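Notes from the Second Half of the Term

I have served as faculty adviser to the robotics club at Kendell for long enough to know that the second half of the term is when the work becomes slow. The early weeks are given to forming groups, assigning lockers, and reading the rules of the Skollel, the regional student challenge we enter each spring. After that come the weeks in which a group of students stands beside a table and tries to have one item moved to one place, many times over, under the same conditions. I have been asked by several parents what the students do during that period, and I am setting it down here in somewhat more detail than I was able to give in the hallway.

The club has 18 members this year, divided between two projects. The first group is preparing the Skollel entry. The second, smaller group is working on a project of its own, which the students have named Reltetti. The name has no meaning that I have been able to establish. Reltetti is a program that decides where the arm should look before it decides where the arm should reach, and it was written almost entirely by students who joined the club last year.

Our practice area is in the Kowalchuk annex, on the upper floor, and is available to us from 3:30 in the afternoon until the building closes. The club received a grant of $3170 for the year, from which we are expected to pay for parts, the entry fee, and transportation. The entry fee is $455 and was paid in January. The students prepared the budget themselves, and I asked them to revise it twice before I signed it. I mention this because budgeting is part of the work, and it is a part that the students tend to leave out when they describe the club to others. 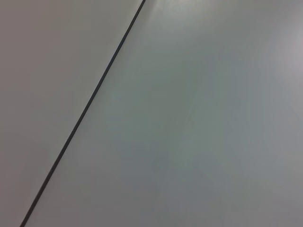 The first task on each practice day is calibration. The arm must be brought to its starting position, and the group must confirm that the position recorded by the software agrees with the position measured by hand. If the two differ by more than 2 millimeters, the procedure is repeated from the beginning. New members often find this tedious. In my first year as adviser I allowed groups to skip the step when time was short, and we lost most of a month to results that could not be compared with one another. The step is now required, and the record sheet must be initialed before the motors are enabled.

Calibration is followed by a review of the previous session's notes. Each group keeps a bound notebook, written in ink, in which errors are struck through with a single line and left readable. The Skollel judges ask to see these notebooks, and a substantial part of the score depends on them. Our notebooks were judged to be incomplete last spring. The comment was fair. Entries had been written from memory at the end of the week, and in two cases the description of a failure did not agree with the recorded settings. This year the entry is written at the table while the trial is still fresh, and one student in each group holds that duty for the whole session.

The practical exercise comes next. For most of this term it has concerned sorting and placing, with everyday items and toy food, and with a basket as the destination. The challenge rules allow teams to choose their own practice objects, and our students made a shared list early in the year. 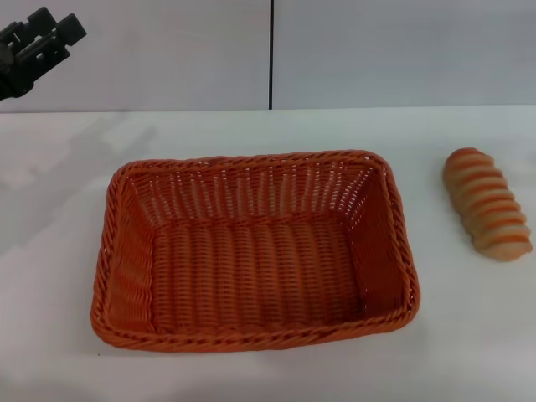
A basket presents more difficulty than a flat mark on the table. The arm must clear the rim, the item must be released at a sensible height, and the approach must be planned so that the gripper does not strike the side on its way out. The students began with the simplest plan available, a straight move over the center of the basket followed by a vertical descent. They then compared it with a slower, curved approach. The two methods were tried under the same settings, and the results were entered on facing pages of the notebook so that they could be read together.

Long items deserve a separate remark. When the gripper closes near one end, the other end is free to turn, and the item may arrive at the basket at an angle that was not planned. Two members of the Reltetti group proposed that the program estimate the middle of an item before choosing a grasp. A third member objected that the middle by outline and the middle by weight need not be the same. The discussion occupied most of an afternoon. I did not intervene, although I had an opinion, and the group settled on a test that would address both positions. The test has been written up and will be run after the break.

There has also been a useful disagreement about light. The software depends on the cameras, and the cameras are affected by glare and shadow more than the students had expected when they began. One view in the club is that the lighting should be controlled as strictly as possible during practice. The other is that the competition hall will offer no such control, and that practice should include a variety of conditions. Both views have merit. For the present, the Skollel group works with the blinds closed, and the Reltetti group records the state of the blinds with each trial and changes it on purpose.

I shared a draft of these notes with the families' mailing list and invited comments before publishing them.

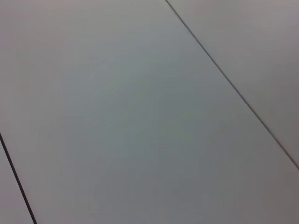
One parent wrote back that the section on notebooks had cleared up a puzzle at home, where a daughter had begun crossing out mistakes in her chemistry homework with a ruler and refusing to use an eraser. The same parent asked whether students who do not write code have a real place in the club, or whether they are given the record keeping as a courtesy.

My reply was that the record keeper may stop a trial, and that no other role in the group carries that authority. Several of our strongest members have never written a program of any length. They plan trials, maintain the parts inventory, and speak to the judges. A student who wishes to learn programming will be taught, and a student who does not will have ample work.

Practice resumes at 3:30 after the spring break. Permission forms for the trip are due in March, and families who have not yet returned the transportation form may leave it at the front desk of the annex.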